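Hindar Open Day

The Hindar Open Day is a public demonstration of hand-held robot teaching tools held by the Hindar Laboratory in the town of Nirnovitz. It was first held in December 2019 as a small event for local schools and was later opened to the general public. The event takes its name from the laboratory and is separate from the Lurkance Lectures, a series of evening talks given in the same building.

History

The laboratory was set up to study how robots can learn household tasks from people. Its founding director, Viorica Kovačević, proposed an open day after several teachers asked to bring their classes to see the work. The first event had 66 visitors and consisted of one talk and one short demonstration at a bench. No open day was held in the following year.

The event returned in a larger form in August 2022, when roughly 100 people attended. Gorazd Janevski, then head of demonstrations, replaced the single bench with separate stations in different parts of the building and moved the talk to the end of the afternoon. Visitors had previously been asked to hold their questions until the talk was over. Under the new plan, they could put them to the demonstrators directly.

Location

The open day takes place in the Lapointe Building, a former school for the textile trade on the north side of Nirnovitz. Talks are given in the old drawing hall on the ground floor. The upper floor is reached by a stair from the courtyard, and a lift was added when the laboratory moved in. The stair is narrow, and groups going up wait for groups coming down. The workshop, where tools are assembled and repaired, is open to visitors for part of the day — normally the morning.

Program

Visitors are admitted in groups and are led from station to station by a member of the laboratory. A full tour lasts 2 hours. There are three stations:

Tools. Staff show the hand-held grippers used in the laboratory and explain how the fingers open and close. Visitors may hold a gripper and try to pick up blocks, cups and folded towels.

Household tasks. Demonstrators use the grippers to handle ordinary belongings, among them jewelry, hair ties and watches. Small items are favored at this station for their difficulty. A ring or bangle must be held firmly enough that it does not slip, and it has to be approached from a suitable side.

Playback. A robot arm repeats a task from recordings made earlier with the hand-held tools. The arm is kept behind a low barrier, and the speed is reduced for the public.

Children under the age of ten must be accompanied by an adult at all stations. Bags are left at the entrance desk.

Demonstration methods

A demonstrator holds the tool by its handle and carries out the task at a normal pace. Cameras record the movement of the fingers and the objects near them. Each task is repeated many times with the objects placed differently, so that the recordings do not all show the same arrangement. Sorting tasks are often done on a bed or a table, with a tray or box lid to hold the smaller pieces. Patterned cloth is used as well as plain cloth, as the laboratory wishes its recordings to resemble the homes in which a robot might later work.

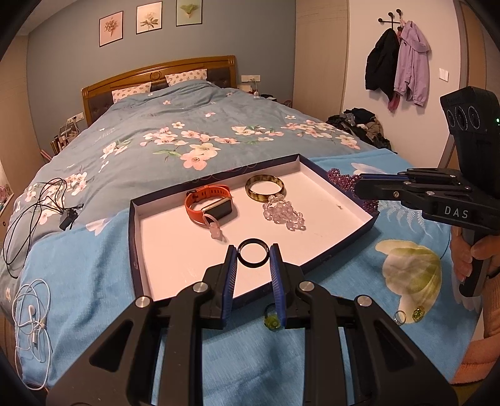
Why do the demonstrators use hand-held grippers when the laboratory already has a robot arm?

A person with a hand-held gripper can work faster than someone steering an arm from a distance, and can carry the tool into any room. The recordings are later used to teach the arm the same movements.

Reception

Teachers who attended the 2022 event praised the tools station, and several asked for a longer period in the workshop. Some visitors found the playback station slow, and the laboratory has since added a spoken commentary there. Kovačević has described the open day as useful to the staff — visitors ask about matters that the laboratory has stopped noticing.

See also

Lurkance Lectures
Lapointe Building
Nirnovitz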